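Print this thread | E-mail this thread

Right. Moving flat for the third time in four years so have Opinions about moving with not much stuff. Thread, written on a bus, sorry.

First thing. Measure the stairs. Not the room, the stairs. I measured the room in Lorkholm to the centimetre and then stood in the street for an hour with a bed base that would not go round the first landing. Ermanno Testa from downstairs sawed a leg off it in the end. Still sleeping on it. Three legs and a stack of atlases

Second. Boxes. Don't buy them. Greengrocer in Haston gives away banana boxes after closing, they have handles, they stack, they smell a bit. I did the whole last move in 38 of them.

Books go in SMALL boxes. I know everyone says it. I ignored it. My back did not.

Give yourself a week of eating down the cupboards. I left it to the last two days and had lentils and tinned peaches for breakfast. Also moved a kilo of salt. Why do I own a kilo of salt

Wash everything before you go, bedding, curtains, the lot. You will not want to do it at the other end, you won't know where anything is and the powder will be in a box marked MISC. Big stuff needs a big dryer so take it all out in one go and bring a book.

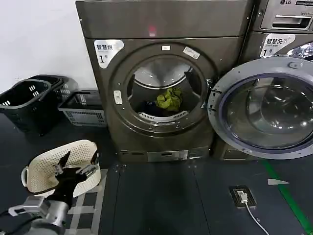 Label on the side, never the top. The top is under another box. Learned this off Aarti Agarwal who has moved 15 times and owns, I think, four plates.

The van. Hired mine from a place called Trundent, two men and a van for the morning, cheaper than doing it myself over a weekend once you add the petrol. Ask if stairs are extra. Stairs were extra.

Meter readings!! Photograph them the day you leave AND the day you arrive. I got a bill for £233 for a flat I'd already handed back and it took until July to sort out. One photo would of done it.

Same for the walls, the oven, inside of the fridge, any mark on the carpet. Landlord at the Fehr Street place was fine but his agent was not, and she had a very long list.

Someone's asking about post. Yes, pay for the redirect. Do it two weeks before, mine kicked in late and Ramesh Pal, who has my old room, got my new bank card and three birthday cards. He was very nice about it. He'd put them all in a shoebox

One bag you keep with you. Kettle, mugs, loo roll, phone charger, sheets, screwdriver, a lightbulb. Not in the van. On your lap.

Don't unpack the kitchen first, make the bed first. You'll be shattered by six and the pans can wait till tommorow.

Oh and knock on next door's door before you start drilling. Harish Garg brought me samosas the first night in this place and I'd been putting shelves up since four. Felt awful. Ate all of them

My stop. More later if I remember, keys are on the 9th and I've packed nothing.

Contact | © May 3, 2025 | Back to top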